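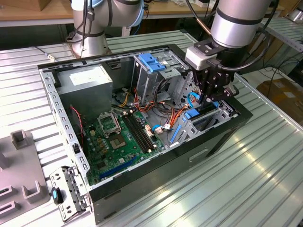
Side panel off, gripper down by the expansion slots.

Posted in January by Gisela Vergara

Print this post | E-mail this post

So the arm project has a name now! Impi Kemppainen started calling it Shemweta and it stuck, mostly because it's fun to yell across the workshop. The goal hasn't changed: I want two arms to take apart an old desktop PC and put it back together, with me keeping my hands in my pockets the whole time (hard for me, ask anyone).

I picked this tower for the blue plastic. There's a blue latch on the drive cage and another blue clip holding the card brackets, and blue against gray metal is about the easiest thing you could ask a vision program to find. The green board helps too. What doesn't help is the big loop of power wires across the middle, orange and yellow and red and black. My path planner thinks the inside of a computer is a nice empty box. It is so not. I've added a keep-out zone over the wires, which means coming in steeply from the right, and now I have to watch the arm's own cable as well.

The drive bracket is out on the bench, and RAM is next on my list, once I get the grip force sorted. I set it to 6 in the config for now. My plan is 100 tries on the latch and then 100 on the memory slots, and I'm going to write down every single one, even the embarrassing ones.

Impi wants to try softer fingertips and has drawn up four versions already. I want to fix the planner first. We're still arguing about it, so if you've done anything like this at home, tell me which one you'd do!

Last updated: January, 4 p.m.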